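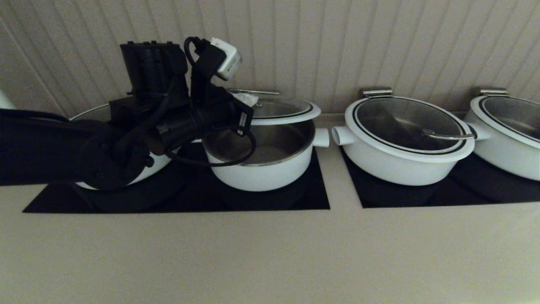 Llevo desde el domingo con la hoja de cálculo abierta y ya no distingo las columnas, así que voy a contarlo por aquí a ver si me aclaro. Resumen para quien llegue nuevo: en Drornine queremos montar una cocina de platos por encargo con un brazo que levante tapas y sirva, y me ha tocado a mí hacer el presupuesto. (¡A mí, que me peleo con la lavadora!)

Lo primero que aprendí es que el brazo se lleva toda la atención y luego el dinero se te va por otro lado. Las ollas, por ejemplo. Yo había puesto una línea que decía «ollas» y me quedé tan ancha. Pues no: tapa con bisagra fijada atrás, asa que la pinza pueda coger, y que el cristal deje ver el interior, que para la cámara viene estupendo. Son 4 ollas por puesto, blancas, más dos placas negras de cristal, y todo junto me sale por 3211 euros sin contar repuestos. Y repuestos hay que contar, que una tapa con bisagra no la encuentras en el bazar de la esquina.

Luego están los cables. Radymyr Sirko, que nos lleva la parte técnica, me insistió en reservar dinero para fundas y sujeciones, porque un cable que pasa por delante de una olla acabará tarde o temprano enganchado en algo. Le hice caso y apunté 60 euros por brazo. Me parece poco — ya veremos.

Donde sigo atascada es en comprar o alquilar. Zurkirstead nos alquila el equipo completo a 12 meses, con mantenimiento, y no hay que adelantar casi nada. Comprar sale mejor a la larga, pero si en mayo decidimos cambiar la disposición de la encimera me tiro de los pelos. De momento me inclino por alquilar el brazo y comprar las ollas y las placas, que esas sirven igual con robot o sin él.

Me falta pedir precio de la instalación eléctrica y preguntar quién paga el transporte hasta Dristville. Si alguien ha pasado por esto y tiene una factura que enseñarme, ¡los comentarios están abiertos!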